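We use cookies to remember your basket and to count visits. By staying on this site you agree to this. Accept | Settings

Reading time: 4 minutes

Ring Resizing and Repair – Your Questions

These are the questions which customers send to our workshop most often. I wrote the answers myself, so please forgive me if they are sometimes longer than necessary. Last changed on April 5, 2022.

Can every ring be made bigger or smaller?

No. A plain gold or silver band is usually simple. A ring with stones all the way around is difficult, and I will normally say no to it. Titanium and tungsten we do not resize at all. Tungsten cannot be cut and soldered like gold, so it is better to ask the seller about an exchange.

How many sizes can you go?

For most rings two sizes up or down is comfortable. More than this is possible, but the shape of the head can change and the claws can open a little. In such a case I will look at the ring first and then write to you.

How do I find my correct size?

Please do not measure with a string. It stretches, and the result is too often wrong. Any jeweller near you can measure the finger in a minute. You can also order our Haltaline sizing band, and the price of it is taken off your repair. Measure in the evening, when the hand is warm. If the ring is wider than 6 mm, tell us, because a wide band feels tighter than a narrow one of the same size.

Will I see the place where the ring was cut?

On yellow gold you should not see it after polishing. I use solder of the same colour and the same carat. White gold is a different story – it is often plated with rhodium, and the plating must be done again after the work. This is included in our price.

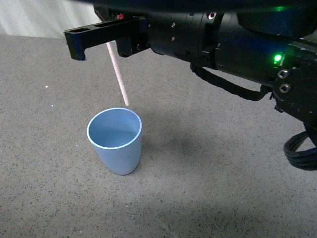
What happens with the engraving inside?

If we cut through the engraving, some letters will be lost. I try to cut between words when there is space. Please send a clear photo of the inside before you post the ring, and we will agree on the place together.

How much does it cost?

Resizing a silver band costs $40. A gold ring with one stone starts from $200 when we make it bigger, as new gold must be added, and the final price depends on the gold price that day. You will get a written quote, and I do not start before you say yes.

How long must I wait?

Normally ten working days from when the parcel arrives. February is slow, because many people want their ring back for Valentine's Day, so please send it early.

Do you work on the old Sotomayor and Bidari pieces?

Yes, with pleasure. The Sotomayor rings have a thin shank and I often advise to replace the lower half instead of stretching it. With Bidari brooches the weak point is the catch. I keep a few original catches, but not for all models.

Can you repair costume jewellery?

Sometimes. Base metal does not like heat, and glass stones which are glued will come out. I can replace a clasp or a jump ring – more than this I cannot promise.

Is there a guarantee?

We guarantee our solder joints for 30 months. Loss of a stone after a hard knock is not covered.

How should I pack my ring?

Put it in a small box, then in a padded envelope, and write your order number on a paper inside. Do not write the word "jewellery" on the outside. Use tracked post with insurance for the full value.

My question is not in the list. Who can I ask?

Write to me with the contact form, to the name of Rok Golob. I answer in the order the messages come.

Contact | Shipping and returns | Privacy
© Plaltent Jewellery Workshop. All rights reserved.
Back to top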